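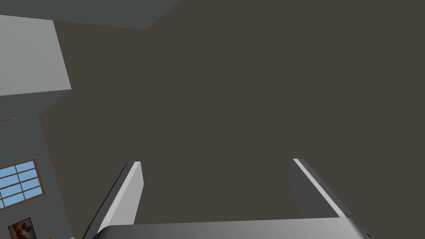 Kálmán Veres

一月的大部分时间，我都在找一个停止信号。我的工作是给双臂机器人写控制程序和安全方面的测试，所有的动作先在仿真里做，做够了才允许上真机。我们的仿真房间叫Skendby，一间长的房间，一边是厨房的台面，往里面走是餐桌和四把橙色的椅子，地板是木头的。这个房间我已经看了一年多，闭上眼睛也可以走进去。

我想把这次的故障写下来，有两个理由。第一，我找错了方向，并且错了很久，这个过程也许对别人有用。第二，我的中文写作需要练习。如果有的句子读起来奇怪，请大家原谅，也请在留言里告诉我，我会改。

先说现象。我们每天夜里在一台叫Buchanan的机器上运行一批测试，每批2000次。每次测试开始的时候，台面上的物品位置随机，机器人底座的位置随机，任务也很简单：左臂在台面上拿一个东西，右臂在旁边等候，等左臂拿好了以后再去做自己的部分。在一部分测试里，我们故意让左臂的夹爪碰到台面的边缘。碰到以后，力传感器的读数超过界限，控制器应该发出保护性停止，两条手臂都要停下来，并且保持停止，直到有人按复位。

这是最基本的一条规则。真机上如果一条手臂停了，另一条还在动，旁边的人会以为机器人已经停了，会走过去，会伸手。所以我们写规则的时候，把“两条手臂”这四个字写得很重，还加了下划线。

那天早上的报告里，2000次测试中有14次不合格。不合格的内容都是一样的：左臂停了，右臂没有停，或者右臂停了一下又继续走。报告只有一行字，“停止后检测到运动”，后面是时间和关节编号。

14次，听起来很少。我的第一个反应也是很少，我承认。我喝了咖啡，回了几封邮件，然后才打开第一个不合格的记录，它的随机种子是2823。后来我对这个数字非常熟悉，我的妻子问我银行卡的密码，我差一点说出2823。

我在种子2823的回放里看到：左臂伸向台面，夹爪碰到边缘，左臂停住，一切都对。右臂也停住了，然后过了很短的时间，它又向前走，走完了原来轨迹剩下的部分，把夹爪张开，停在终点，很安静，好像什么都没有发生过。没有报警，没有错误代码。控制器的界面上，整机的状态是绿色。

绿色让我很不舒服。机器人做错了动作，这个我可以接受，错误总是有的。可是它做错了动作还告诉我它很好，这个我不能接受。

我先怀疑的是物理引擎。做仿真的人大概都有这个习惯，有什么奇怪的事情就怪接触模型。两个物体碰在一起，穿进去一点点，引擎要把它们推开，推的力气有时候太大，手臂就会弹一下。我想，右臂的“运动”可能就是这种弹，是从底座传过去的，左臂撞台面，底座震动，右臂跟着震动，检测程序把震动当成了运动。

这个想法很漂亮，我很喜欢，所以我用了三天去证明它。我改了接触的刚度，改了阻尼，把台面的碰撞形状从网格换成了一个简单的长方体，把步长减小了一半。每改一次就运行一批。不合格的次数有时候多一些，有时候少一些，每次都给我一点希望。第三天晚上我把底座完全固定在世界坐标里，这样震动不可能从左边传到右边。种子2823还是不合格，右臂还是走到了终点，走得和以前一样从容。

现在看，我第一天就应该知道。震动不会让一条手臂走完整条轨迹，也不会让它把夹爪张开。回放里已经看得很清楚，张开夹爪是一个命令，必须有程序发出这个命令。我看见了，可是没有想，因为我心里已经有答案了。我的导师从前说过一句匈牙利语的话，翻译过来的意思是：找眼镜的时候先摸一摸鼻子。

第四天我请了同事一起看。她不做仿真，做的是上层的任务规划，她对物理引擎没有兴趣，所以她没有我的偏见。她看了两遍回放，问我：右臂第二次开始动的时候，它的速度曲线是什么样的？我把曲线画出来。曲线是标准的梯形，加速，匀速，减速，非常干净。她说，这是规划器的曲线。我说，是的。然后我们两个人都没有说话，我觉得脸有一点热。

从那个时候开始，我才真正去查控制器。

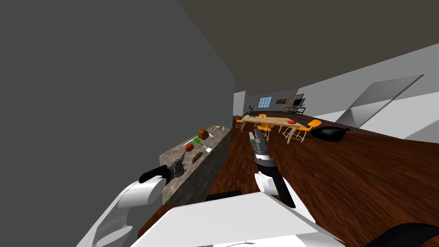
控制器是Astano的，版本比较旧，我们自己在上面加了一层，负责把两条手臂合在一起。Astano的控制器只管一条手臂，所以我们有两个控制器，每个以每秒1000次的频率运行，中间有一个我们写的小程序，名字叫“协调器”。协调器做的事情很少：它收两边的状态，算出一个整机的状态，再发给两边。任何一边停止，整机就是停止。任何一边收到整机停止，就必须停。

规则写得对，测试也写了，单独测试协调器，全部通过。那么问题在哪里呢？

我在每一条消息上加了时间戳和编号，把协调器收到的和发出的全部写进文件，然后只运行种子2823。文件很大，我把左臂碰到台面前后的部分打印出来，放在桌子上，用三种颜色的笔画线。（我知道可以用软件看。可是我用纸看得比较清楚，这个习惯改不了。）

事情的顺序是下面这样的。

左臂碰到台面，左边的控制器发出“停止”。协调器收到，把整机状态改成“停止”，发给两边。右臂收到，开始减速，停住。到这里都是对的，和我们想的一样。

然后，协调器收到右臂的一条状态消息，内容是“正常”。这条消息是右臂在收到停止以前发出的，在队列里等了一会儿，现在才到。它是旧的，但是协调器不看消息的新旧，只看内容。协调器的程序里有一个变量，保存整机的状态，左臂的消息写它，右臂的消息也写它。后来的覆盖先来的。于是“停止”被“正常”覆盖了。整机状态变成“正常”，发给两边。

左臂收到“正常”，没有动，因为左臂自己的控制器有锁存，它自己触发的停止一定要复位才能解除，这一部分是Astano写的，写得很好。右臂不同，右臂自己没有触发过停止，它是听协调器的话才停的。现在协调器说正常，它就认为可以继续，把剩下的轨迹走完了。

所以界面是绿色的。界面读的就是那个被覆盖的变量。

我对着那张纸坐了很久。这一段程序是我写的，写的日期还在文件的开头，是我刚来这个组的时候。那时候我们只有一条手臂，变量只有一个来源，后来的覆盖先来的完全没有问题。加第二条手臂的时候，我在函数里加了一个参数，改了变量的名字，测试通过，就提交了。

为什么单独测试协调器没有发现呢？我后来看了那些测试，也是我写的。测试里两边的消息是按顺序给的：先给左边停止，再检查输出是不是停止。没有一个测试在停止以后再给一条右边的“正常”。我写测试的时候，脑子里的世界是整齐的，消息一条一条地来，不会迟到。写程序的人和写测试的人是同一个人，这个人忘记的东西，在两个地方都会忘记。

还有一个问题：为什么只有14次，为什么别的时候没有事？平时右臂的消息几乎没有延迟，收到停止以后马上也报告“停止”，旧的“正常”来不及进来。只有Buchanan很忙的时候，队列里的消息才会堆起来。那天夜里，另一个组在同一台机器上训练模型，处理器很满。我查了前几个星期的报告，机器空闲的夜里没有不合格，忙的夜里有几次，可是那几次都被标成了“仿真超时，忽略”。是谁标的？是一个自动的脚本。脚本是谁写的，我就不说了，大家可以猜到。

这个脚本让我想了很多。我写它的时候理由很充分：机器忙的时候仿真会变慢，结果不可靠，不可靠的结果不应该占用大家的时间。一月的那批测试能进报告，是因为我在前一个星期调整了超时的界限，调得宽了一点，本来是为了别的事情。如果没有这个调整，我们今天可能还不知道。

真机上的处理器也会忙。相机的图像要处理，地图要更新，有人会在机器人的电脑上打开一个浏览器查资料。我以前见过。所以这个故障在真机上完全可以发生，只是我们运气好，或者发生了，没有人注意到。我问了实验室里用真机的两位同事，有没有见过右臂停了又走。一位说没有。另一位想了一下，说去年好像有一次，他以为是自己按错了按钮。

我不知道他那次是不是同一个原因，记录已经没有了。可是听到这句话的那个下午，我没有再做别的事情，先把两台真机的双臂模式关了，在门上贴了纸，然后给全组写了邮件。有人觉得太严格，因为他们下一周有演示。我理解他们，但是这件事我没有商量。演示后来改成了单臂的，我听说效果还可以。

修改本身很短。每条手臂现在有自己的状态变量，整机的状态是从两个变量计算出来的，没有任何消息可以直接写它。停止在协调器里也有锁存，一旦停止，只有复位可以解除，来多少条“正常”都没有用。消息有编号，编号比上一条小的直接扔掉。如果一边的消息超过规定的时间没有到，协调器就当作这一边已经出了问题，发停止。最后这一条以前也没有，我写到这里还是觉得不好意思。

改好以后，我先运行种子2823，合格。我没有高兴，因为一个种子合格说明不了什么。我在Buchanan上写了一个小程序，专门占用处理器，占得很满，然后在这个条件下运行整批2000次。第一次的结果里，“停止后检测到运动”是零，可是有很多次任务没有完成，因为消息超时太容易触发，机器人动不动就停。这个是另一个麻烦，但是它是安全的那一种麻烦。我把超时的时间放宽了一点点，和真机上手臂的最大速度放在一起算过，确认在这段时间里手臂走的距离我们能接受，再运行，就好多了。

我还做了一件事，是那位做规划的同事建议的。她说，既然迟到的消息是原因，就不要等它自己迟到，应该主动让它迟到。现在测试里有一个中间层，会随机地把消息推迟、重复、交换顺序。打开这个中间层的第一天，它又找到了一个问题，在夹爪的部分：夹爪的命令和手臂的命令走的是两条不同的通道，手臂停止的时候，夹爪的通道没有停。也就是说，手臂停了，夹爪还可以张开。如果手里拿着一个东西，东西会掉。

这个问题我们讨论了比较长的时间，因为答案不是很明显。停止的时候夹爪应该做什么？保持不动，听起来最合理。但是如果夹住的是人的手指呢？保持不动就是继续夹着。张开呢，拿着的东西就掉下去，如果是一个平底锅，掉在脚上也很疼。我们最后的决定是：停止时夹爪保持位置，力量降到一个比较低的值，再加一个手动的释放按钮，按钮在手臂上，不经过协调器。我不敢说这是最好的办法。如果你们的组有别的做法，我很想听一听。

关于仿真，我想多说几句，因为写邮件的时候有同事回我：这只是仿真里的问题吧？这句话我自己用了三天才走出来，所以我很理解。仿真里有假的东西，摩擦是假的，光是假的，墙上窗户外面的天空是一片蓝颜色，什么都没有。但是协调器是真的。在Skendby里运行的协调器和真机上运行的是同一个程序，编译一次，两个地方用。仿真出现奇怪的事情，我现在的习惯是先问：这件事经过了哪些真的程序？把真的部分查完，再去怪假的部分。

力传感器那边也顺便检查了。我们用的是Vukitz的传感器驱动，它的读数先经过滤波，滤波会带来一点延迟。我以前算停止距离的时候没有把这一段算进去，现在补上了。数值不大，可是表格里应该有它的一行。

目前的状态：修改已经合并，夜里的测试每天都在打开消息中间层的条件下运行，那个把超时标成“忽略”的脚本已经删掉了。现在超时就是超时，单独写在报告的第一页，每天早上由当班的人看，一条一条地看，看完签字。有人抱怨这样早上要多花半个小时。真机的双臂模式还没有恢复，要等我们在真机上把急停、保护性停止和通信中断三种情况各做一遍，并且做的时候处理器是忙的。我打算让两个人在场，一个人看手臂，一个人看界面，各自写下看到的，最后再对照。界面说绿色，看手臂的那个人说还在动，这种情况我希望不要再出现，但是如果出现，我希望当时就有人写下来。

那几张画了三种颜色的纸我还留着，夹在显示器后面。桌子有点乱，同事说可以扫描了再扔，我还没有扫。

补充一点，有读者在上一篇下面问我，仿真里的底座为什么允许随机倾斜。这个和本文的故障没有关系，是我们测试地面不平时的平衡用的，角度故意取得比实际大。参数文件整理好以后我会单独写一篇，里面也会讲到腕部的视角在大倾斜的时候怎么处理坐标变换，我在那里也犯过一个错误，不过那个错误只让我损失了一个上午。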